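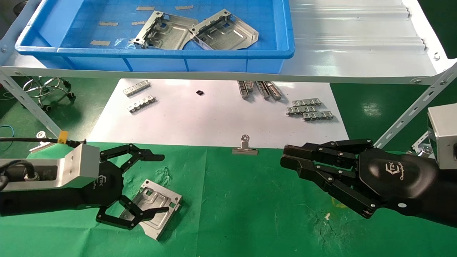 Fingers of the left hand around a bracket on the green mat, small parts on paper under the shelf.

Held-out split for grasp demonstrations: by episode or by session?

Rania Hakim
03/05/2018

We train an imitation policy for picking stamped brackets and clips with a two-arm setup. The data set has 1,311 demonstrations recorded over 13 sessions. Inputs are one head view, the wrist views and the joint positions. The policy predicts the next joint targets.

I held out 213 demonstrations, drawn at random over all sessions. Validation error is low and keeps falling, but grasp success on the hardware stopped improving long before the error did. Removing the wrist input makes validation error worse and leaves hardware success almost unchanged. I expected both to move together.

Things already checked: joint encoders against the log, time alignment between views and commands (worst offset is 2 control steps), and the normalization constants. The parts were laid out again between sessions but usually not between episodes. The wrist view takes in a lot besides the fingertips – table, shelving, the brackets on the white surface to the right – and I don't know whether that matters. Is the random split the problem, or is validation error just a poor guide to grasp success? 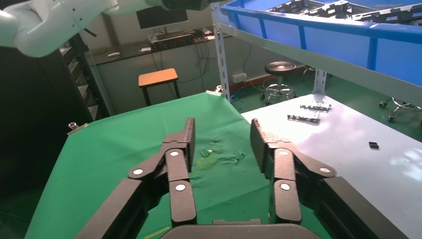
Ginette Coste
Both, but fix the split first. If the layout stays put within a session, a random draw puts near copies of the training episodes in your held-out set. The network can identify the session from the background and recall the trajectory. A wrist view with that much room in it makes this easy, and it would explain why dropping it hurts validation and not the hardware.

Hold out whole sessions. With 13 you can afford to leave one out at a time and report the mean and the spread over sessions. Do not compute the interval over episodes as if they were independent – it will come out much too narrow. Then repeat the wrist ablation with a third condition where everything outside the fingertip region is masked. If the masked version matches the full one on unseen sessions, the background was not helping.

Gonçalo Arruda
Had the same thing on the Ikutier arm. More data fixed it.

Dezső Halász
More data from the same layouts will not. Agree with Ginette on the split. I would add that per-step error averages over the whole approach, and grasps are decided in the last few steps before closure. Weight those separately, or plot error against time to contact. Our curves at Edis only began to track hardware success after we did that, and even then the ranking of close checkpoints was unreliable. Keep a fixed set of start layouts for the hardware runs and use the same ones for every checkpoint.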